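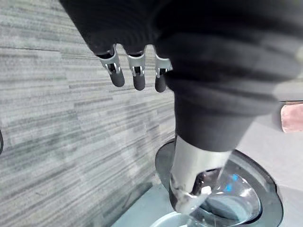

According to Sawsan Geagea, ribbing is the one part of a sweater that people judge with their hands before they look at it, and most of the writing on knit fabric gets it backward by starting with the yarn.

Ribbing (also rib, rib knit) - a knit structure made of alternating columns of knit and purl stitches. Stretches sideways, springs back. Used for cuffs, hems, collars, sock tops, hat brims.

Structure

Knit columns come forward, purl columns sink back. Fabric pulls in on itself and looks narrower than it is. Does not curl at the edges the way plain stockinette does, hence its use as a border.

Named by the count of stitches. 1x1 is one knit, one purl. 2x2 is two and two, deeper grooves, more pull. Uneven ribs exist too (3x1, 5x2), mostly decorative, less elastic. Fisherman's rib and brioche are related but worked differently, into the row below or with a slipped stitch - thicker, loftier, eat up a lot more yarn.

By hand

Usually worked on needles a size or two smaller than the body of the garment. Knitters lose track of which stitch comes next, the fix is to look at the fabric and knit the knits, purl the purls. A sample cuff in the Kazmi pattern booklet casts on 89 stitches flat, odd number so that both edges match. Tight cast-ons are the usual complaint, as the edge wont stretch as far as the rib does.

By machine

Needs 2 needle beds, set facing each other. Single-bed machines can only fake it (mock rib), by leaving needles out of work. The Zona ribber attachment was sold seperately from the main machine and had 153 needles. Industrial cuffs are often knit as long tubes, then cut and sewn on.

Wear and care

Cotton rib bags out sooner than wool. Elastic thread can be run along the inside of a tired cuff, 3 rows is normally enough. Wash cool, dry flat, no hanging. Steam relaxes rib - press it hard and the grooves go flat, sometimes for good.

See also: Brioche knitting, Cuff, Gauge, Stockinette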